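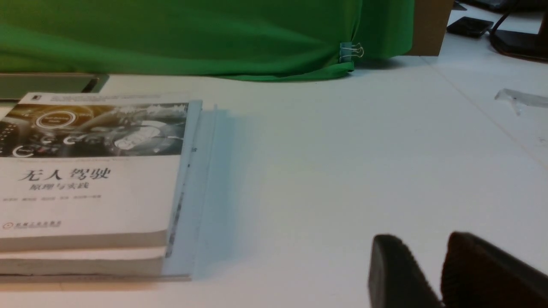
**Onance ground segment - technical review, minutes**

Present: Qianru Shi (chair), Inês Teixeira, Senthil Poduval, Amr Mahrous
Apologies: Ghizlane Ramadan
Start: 14:00

**1. Previous actions**

Closed, except the antenna pointing report from Bolholm. Carried over to item 4.

**2. Signal monitoring receivers**

Senthil reported on the receiver firmware. The clock drift seen at the Kettani station is within limits after the update. Logging was set to 1,000 samples per file, and the files now close correctly at the end of a pass. One file from Saturday has a gap. Cause not known; Senthil will compare it with the station power log.

Inês asked whether the same build can go to Bolholm. Agreed, once the gap is explained.

**3. Orbit data processing**

Amr presented the rerun of the orbit solutions. Of 1,855 passes in the archive, 395 were rejected on the first run. Most rejections came from a wrong leap second table on the old server. The table has been replaced and the rejected passes are queued again.

Qianru noted that the rejection threshold is still the one inherited from Nunar and has no written basis. Amr to propose a value with supporting plots. No change to the threshold until then.

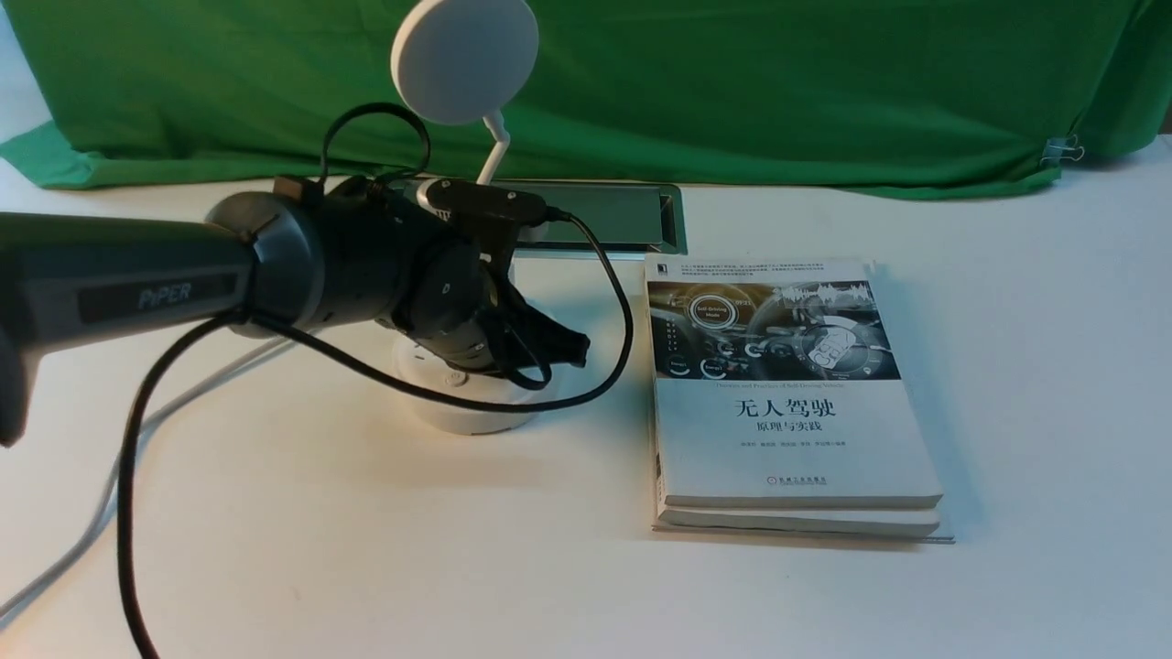

*PiPER arm and books at the white table.*

**4. Bolholm antenna**

Pointing report not received. Inês has the raw encoder data and can produce a short version herself. The elevation axis shows a small offset at low angles - it does not appear above mid elevation. Cable wrap limits to be checked on site before the next tracking campaign.

**5. Storage and budget**

Archive disk at Kettani needs 200 GB more to reach the end of October. Approved. Older raw files stay online for now. Ghizlane sent a written comment asking for a retention rule; deferred until she can attend.

**6. Actions**

- Senthil: check the Saturday gap against the power log
- Amr: threshold proposal, with plots
- Amr: confirm requeued passes have run
- Inês: short pointing report, Bolholm
- Qianru: order disk space, Kettani

**7. Any other business**

Interface document still refers to the old message format in section 3. Inês will mark it up.

Closed 15:20. Next meeting same time, dial-in unchanged.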